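5/1/23

朝、また痛くて目がさめた。左の腰の後ろ。先週ほどじゃない。先週のは本当にひどかった、床で丸くなって、どの向きになっても痛い。今日のは鈍いやつ。起きて水、トイレ、茶こしで濾す。なにも出ず。

茶こしで濾すの、もう慣れた。最初は情けなくて泣きそうだったのに。石が出たら捨てずに持ってきてください、と言われているので、洗面所に小さい瓶を置いてある。ジャムの瓶。ラベルはがしきれてない。妻は見ないふりをしてくれている。

フェゾー(Fesau)医院、予約は朝いちばん。受付番号3401。なんでこんな大きい番号なんだろう、待合室には数人しかいないのに。古い建物で、入口の石に1926と彫ってある。暖房がきしむ。待合の椅子が固くて腰にくる。泌尿器科の椅子くらいやわらかくしてほしい。

マッソン先生(Loïc Masson)は早口。フランス語の早口で医学用語だから半分ぐらい落ちる。わからないと言うと絵を描いてくれる。腎臓がそら豆で、そこから管がおりて、膀胱。石は管の下のほう、膀胱の手前まで来てるらしい。前の画像より下がってる、いい傾向、と。つまりあと少し。あと少しが一番狭いんだそうで、うれしいような、うれしくないような。

聞いたこと、忘れないうちに書いておく。
水は一日2000ml。一気に飲まない。夜寝る前にもコップ一杯。尿の色がうすい麦わら色ならよし、濃かったら足りてない。
塩を減らす。これが意外だった。カルシウムじゃなくて塩。牛乳やチーズはやめなくていい、むしろ普通にとれと。食事のカルシウムが腸でシュウ酸をつかまえてくれるとのこと。
ほうれん草は食べるなら茹でる。お浸し、好きなのに。まあ茹でてるか。
肉を食べすぎない。
レモン。水にしぼっていい。
熱が出たらすぐ来る。夜中でも来る。寒気がしてガタガタ震えたら待たない。尿が出なくなったときも。これは先生が二回言った。目を見て言った。

薬は続けて、管をゆるめるやつ、寝る前。本来は前立腺の薬だと説明書に書いてあってびっくりした。急に立つとふらっとする。シャワーのあと注意。あと、あっちのほうに影響が出ることがあると、先生がさらっと言った。出るはずのものが出ない、みたいな。害はない、薬をやめれば戻る、と。さらっと言うな。いや、さらっと言ってくれて助かったのか。妻に言うかどうか考え中。

父も石持ちだった。五十前から何度も。家系のことは聞かれたので正直に言った。父は病院ぎらいで、ビール飲んで縄とびすれば出る、の人。マッソン先生にその話をしたら笑って、ビールはだめ、と真顔になった。脱水になるらしい。階段の上りおりは別にしていい、と。縄とびは聞きわすれた。

帰りに薬局オアロー(Hoarau)。痛み止めの座薬、追加。カウンターで大きい声で座薬と言われた。後ろに人がいた。まあいい。ブルトリエ(Bulterier)の水筒も売っていて、目盛りつきのがあったので買ってしましった。高い。でも目盛りがないと自分がどれだけ飲んだか全然わからない。昨日なんか、たくさん飲んだつもりで、夜かぞえたら全然だった。

昼から出勤。ダリコ(Dallico)の倉庫、休むと誰かがかぶるので。

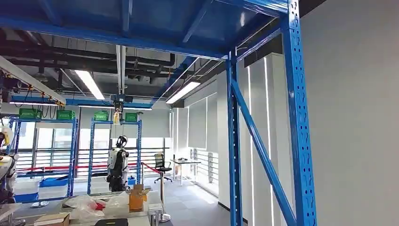
水を飲むとトイレが近い、これがいちばんの問題。先生の言うとおりにしていると仕事にならない。トイレは反対側のはし、往復するだけで時間をくう。今までどれだけ我慢していたか、というか我慢するために水を飲まないようにしてたんだな、と今日やっと気づいた。それが石の原因かは知らない。でも先生は「働き方もちょっと聞かせて」と言っていたから、次に話す。作業してると喉がかわくのも忘れる。なので目印を決めた。穴のあいた青い支柱、あの筋交いのついたところ、あそこを通ったら飲む。ひと口でいいから飲む。あの穴、しずくの形をしてるから水を思い出すのにちょうどいい。午後はそれで水筒の目盛りがちゃんと減った。上を見ると首と腰がつるのでなるべく見ない。見上げると蛍光灯がまぶしいし。

ラエド(Raed Karam)に話した。言うつもりなかったのに、トイレばかり行くから何かあったのかと聞かれて、石、と言ったら「おれも」。去年の9月にやって、自然に出なくて、内視鏡で取ったそうだ。管を入れられて、それがいやだった、トイレのたびに変な感じがした、抜くときは一瞬、とのこと。こっちが聞いてないことまで全部話す。こわいけど聞けてよかった。男同士でこういう話、ふだんしないな。腰が痛いとは言う。でも、おしっこに血がまじったとかは言わない。ラエドも奥さんにしか言ってなかったらしい。血を見たとき死ぬと思った、と言っていて、同じだった。トイレで立ったまましばらく動けなかった。

イネス(Inès Baudry)に重いものの件を相談。持ちあげるのは石とは直接関係ないと先生は言ったけど、痛みが来たときに何か持っていたら危ない。あと薬のふらつき。高いところの作業ははずしてもらった。理由は「腎臓の石」で通じた。詳しく聞いてこない人でありがたい。診断書は次でいいとのこと。高いところはエストレージャ(Estrella Beltrán)が代わってくれる。お礼しないと。チョコ? 甘いの好きだったか。

夕方、少し来た。左の下のほう、足の付け根にひびく感じ、睾丸のあたりまで。これ、最初は別の病気だと思って、それで受診が遅れた。恥ずかしくて。先生いわく神経のつながりでそっちに響くことはよくあるそう。でも睾丸が急に強く痛むときは、石だと決めつけないですぐ来い、別の急ぎの病気がある、と念をおされた。若い人に多いけど若くなくてもなる。これも書いておく。今日のは前と同じ響きかたで、少しで引いた。座って深呼吸。汗。座薬は使わず。

家。晩ごはんは味噌汁うすめ、鶏少し、茹でたブロッコリー。味噌汁、うすい。ほんとにうすい。妻も同じものを食べてる、悪い。漬物は冷蔵庫の奥に移した。見えると食べる。日本から送ってもらった梅干し、どうすればいいんだ。半分なら? 次聞く。

次に聞くこと
・梅干し
・コーヒーは水に数えていいのか
・縄とび
・自然に出なかったらいつまで待つのか、ラエドみたいに内視鏡になるのか
・あの薬、いつやめられるか
・飛行機に乗っていいか。母のところ、行きたい

ハシント(Jacinto Valdovinos)から電話、週末の釣り。断った。ボートの上で来たらと思うとむり。理由を言ったら、石はどんな色だと聞かれた。知らんよ、まだ出てない。出たら見せろと言う。見せるか。

薬のんだ。ふらっとする前に布団。寝る前の一杯もこれから飲む、夜中に起きるのは確定。妻には結局、副作用のこと言った。ふうん、で終わった。瓶はまだから。ねむい。水筒洗うの忘れた、明日。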